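### 3.2 Materials and sorting surface

All sorting tasks used the same kind of container, a gray see-through plastic organizer box with a lid and thin dividers inside. We chose it after a first round with open trays, in which small parts moved between sections whenever the table was bumped. The box lies flat, and its contents can be checked from above with the lid closed.

The table was covered with a white sheet before each session. On bare wood, tan and brown parts were hard to find again once they had been put down, and several early sessions ran long for that reason alone. The sheet was pulled smooth at the start and left alone after that. A wrinkle near the box is enough to tilt it.

Parts came from the Nandmont set of 2657 pieces, which Estela Cabral divided into lots of 200. Each lot mixed washers, spacers, short pegs and caps. No lot was used twice in the same week.
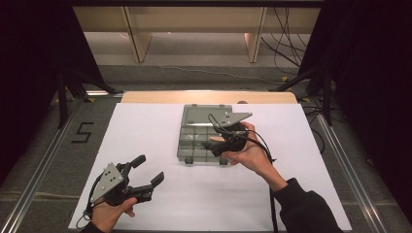
**Figure 4.** The organizer box on the covered table, with a small tan object in one of the compartments.

### 3.3 Compartment layout and errors

Sorters were given a written list that paired each kind of part with a compartment. They could fill the compartments in any order. Most began with the row farthest from them and worked back toward the latches, which kept their wrists clear of parts already placed. Those who started at the near row tended to knock pieces over the dividers later on.

We logged 1150 placements in the Vergara sessions. An error was counted when a part lay in the wrong compartment at the end of a session, no matter how it got there. We did not separate wrong choices from parts that had jumped a divider - the two look the same once the lid is shut. Sorters who noticed a misplaced part were free to move it, and a part moved back in time was not counted.

The clear dividers caused more trouble than we expected. From a low seat, the walls of one row line up with those of the next, and it is easy to misjudge which compartment is which. Raising the chair helped. So did turning the box a little, so that its corner pointed toward the sorter and the rows could be told apart.

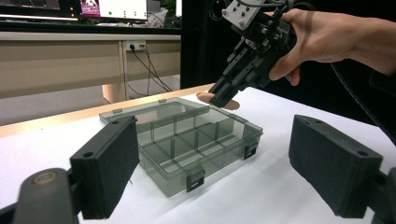

Valentina Pereyra objected on reading a draft of this section that turning the box changes the task, and that a sorter who sees it from the corner no longer has the same "left" and "right" as the written list. We agree in part. In the March sessions the list was replaced with a small printed plan of the compartments, which could be turned along with the box. The earlier sessions are reported separately in Section 4 and are not pooled with the later ones.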